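Setting up your client portal before the first meeting

Hi, I'm Loan Tăng, and I look after new clients at Ivgate Family and Estates. I wrote this part of the guide after spending a whole November on the phone helping people log in, so if it sounds like me talking, that's why! You'll need your welcome letter, your email and a bit of patience with the second screen.

The portal runs on a program called Trarkano. You'll see that name on the login page and at the bottom of the emails, so please don't delete them thinking they're junk (I did exactly that in my first week).

4.1 Logging in the first time

1. Open the link in your welcome email. It stays live for 14 days. If yours has run out, ring reception and ask for a new one, it takes us a minute.

2. Type in your matter number. It's at the top right of your letter, under the date. Leave out the dash.

3. Choose a password. Trarkano wants a capital and a number, and it gets cranky about spaces.

4. Wait for the code on your mobile and type it in. If you've changed your phone number lately, stop here and call us, as the code will go to the old one.

5. Tick the box to say you've read the privacy notice. Please do read it, it's short and in everyday words.

Note: error 409 means you're already logged in somewhere else, usually on a tablet or in another tab. Log out there and try again. You haven't broken anything.

Caution: if you're separating and you share a computer or an email address with the other person, set up a new email address before you start. Don't let the browser save your password either. I'd much rather help you change your details now than after somebody else has had a read of your file. 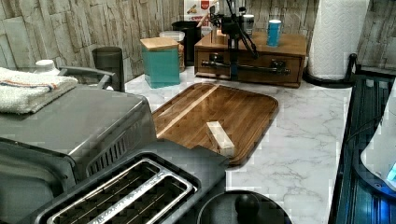 4 min read

4.2 Sending us your documents

Your lawyer will have sent you a checklist. Everybody's is a bit different, so go by yours and not your sister's, even if she was with us last year.

1. Click Documents, then Add. You'll see folders with your name on them.

2. Pick the folder that matches the heading on your checklist. If you can't work out which one, use General and I'll move it.

3. Upload one document per file. A bank statement with six pages is one file, please, not six! Most phones have a scan setting that joins the pages up for you.

4. Name the file something plain, like "Savings statement March". Scan0001 doesn't tell me much, and I'll only have to open it to find out.

5. Press Submit and wait for the green tick. Closing the page early loses the upload, and you'll have to do it over.

Note: PDFs and photos both work. If you take a photo, lay the page flat by a window and get all the corners in. I can't use a page where the signature has gone missing off the bottom.

Caution: never post us an original will, title or passport unless your lawyer has asked for it in writing. Bring it in and we'll copy it at the desk and hand it straight back.

4.3 Signing things online

We use Drirari for signatures. It opens in its own window, so if nothing seems to happen, check whether your browser has blocked it.

1. Read the whole document first. The Sign button doesn't show up until you've scrolled to the end, and that's on purpose.

2. Type your full legal name, middle names included.

3. Click Sign, then download your copy and keep it somewhere you'll find it again.

Note: wills, and anything else that needs a witness, are left out of Drirari at our office. We'll book you in to do those in person.

4.4 Messages and what they cost

Messages in the portal go to your lawyer and to me. If it's a question about an appointment, parking or a form, put "Loan" at the start and I'll answer it at no charge. Legal questions get billed as set out in your costs agreement, so it does pay to save up a few and send them together.

Please don't use the portal for anything urgent. I read it in the morning and again at 4 pm. If you've been served with papers or you've got a court date you forgot to mention, ring us. If you feel unsafe, call the police first and us afterwards.

4.5 If you're moving over from another firm

Quite a few of our clients come to us partway through a matter. If your old firm used Gavrilă for its files, your documents won't carry across by themselves. Fill in the Transfer form under Documents, sign it, and we'll write to them for your file. You don't have to have that conversation with them yourself unless you want to. There may be a bill to settle before they let it go, so have a look through your last invoice and upload that too.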